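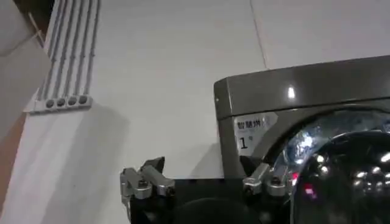 Driken Gripper Pair for Laundry Work

In stock – ships from our Trasimeo warehouse
Order code: DK-1067
Price: $2000 the pair, fingertips included

I get asked for "a laundry robot" a lot, and my first question back is always which part of the laundry. Folding is a whole separate headache (and a separate budget). What most people who write to me want is the stuff around the machines: get the door open, get the clothes from the basket to the drum, get the door shut, move on to the next one. That's what I stock the Driken pair for, and I've sold enough of them now to have opinions!

You get two parallel grippers, left and right, with metal linkages and slim fingertips, plus a wrist camera bracket for each. The camera itself is extra. Please budget for it. I've had customers skip the wrist cameras to save a little, then call me in November wanting them overnight, and adding them later means taking both wrists apart.

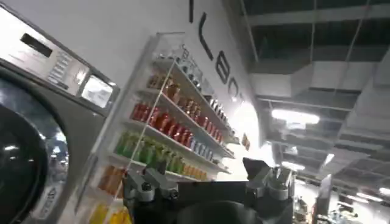
By J. Manalastas

Before you buy anything, go and stand in your laundry area with a notepad. Look at how close the shelves are to the machines. If you keep product right beside them, like rows of bottles on the wall next to a front loader, your arm has to swing past all of it every time it turns toward the door. Draw that on paper first. I'd rather sell you a shorter arm than hear about the mess afterward.

Look at the ceiling too. Bright tube lights bounce off door glass and chrome like crazy, and a vision setup that was happy on your office desk can get very confused in front of a shiny round door. I tell everybody to set aside a few hours just for lighting. Sometimes it's a matter of switching off one fixture. Sometimes you end up buying shades, and they aren't expensive, but put them on the list anyway.

What the grippers are good at

Door rims and clothing, mostly. A crumpled shirt on top of a basket is a nice easy grab with narrow tips. Towels are fine. Big wet sheets are heavy and they drag, so check the payload of your arm before you blame the gripper. Socks at the bottom of a basket are a pain, and I won't pretend otherwise.

Bottles are a different story. For detergent I like a hand with fingers that wrap, and the Nernix gray hand is the one I sell. It costs more than the Driken pair and it needs its own controller, so a lot of folks put one on a second arm and leave the Driken grippers where they are.

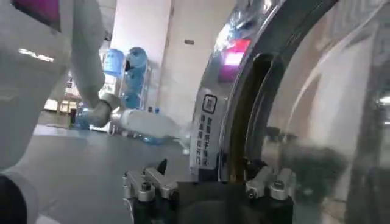

If you go that way, you're paying for two arms sharing one doorway, and the thing people forget to budget for is floor space. Measure with the door fully open. Then measure again with somebody standing there, because somebody will be standing there. Racks, water jugs, a low table, whatever you've got parked nearby – decide now if it stays. Moving it is free today. Moving it after you've taught every motion means teaching a bunch of them over again.

Put a line in the budget for teaching time as well. My own rule is 5 working days for one door and one basket with a person who's done it before, and I'd double that for a first-timer. If you're planning for a row of matching machines, don't multiply straight across. The second one goes much faster than the first, provided it sits at the same height and opens the same way. 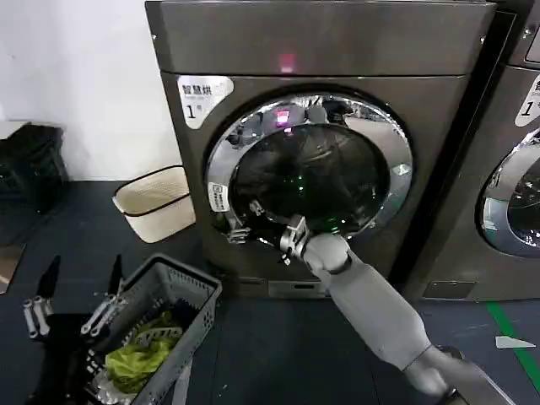
Equipment Notes, Issue 4

Doors deserve a few extra words. Every front loader has its own latch and its own stiffness, and gripping near the hinge takes a lot more force than gripping out at the far side. Try yours by hand in both places and you'll feel it right away. If your arm is on the small side, plan the grip point before you pick the fingertips.

Baskets matter more than you'd think, too. Plastic with rows of holes works well for me, though a fingertip can catch in a hole if you come in low along the side. Come in from the top. Mark the basket's spot on the floor with tape and make everyone respect the tape.

Spares and lead times

Fingertips wear, so order a second set with the first. The linkages last a good long while if you check the screws. Nernix hands are built to order, so ask me for a date before you promise your boss anything. Camera brackets I always have on the shelf.

Returns are fine on unopened boxes. If you've bolted it on and changed your mind, write to me and we'll work something out – send a sketch of your layout with the door swing marked, and include the model number off the machine.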